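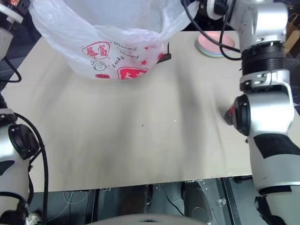 Bench view, plastic bag on the table, plates at the back.

Thursday, April 8, 2021. Starnby two-arm kit, on trial from Kivov. Notes RJ, wrist settings by Aurel Matei.

Quoted price is 3000 for the pair with grippers, 1767 without. The supplied bag-handling routine is the part we would be paying for, so most of today goes on that. 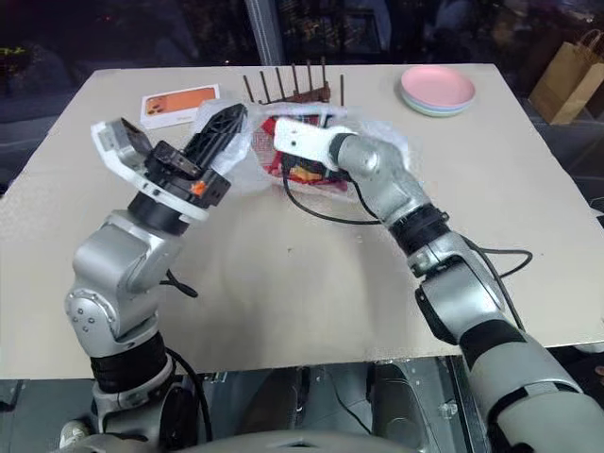
Thin film is hard on the depth reading. Aurel has moved the close height down twice and saved both versions under Hopkin. The default approach angle is too steep for anything lying flat – the manual says to change it in the arm menu, but the option is under Tools.

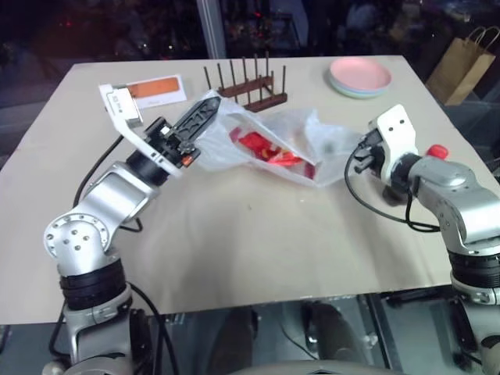
Force limit left at the factory value of 2000 (no unit given, have asked Kivov). Log file stops at line 239 if the viewer is open. Close the viewer before starting a run.

Cable slack at the wrists wants checking before any longer reach is tried.
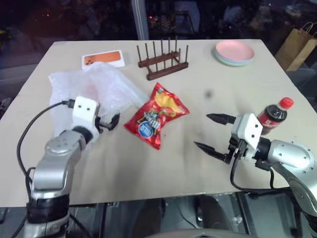
Crisps and the Coca-Cola bottle need separate grip presets. Esar has a similar kit with presets by object type; Starnby has one list for everything. Ask for their price list before the trial ends.

To do: repeat with the lights up, same settings. Reet Juška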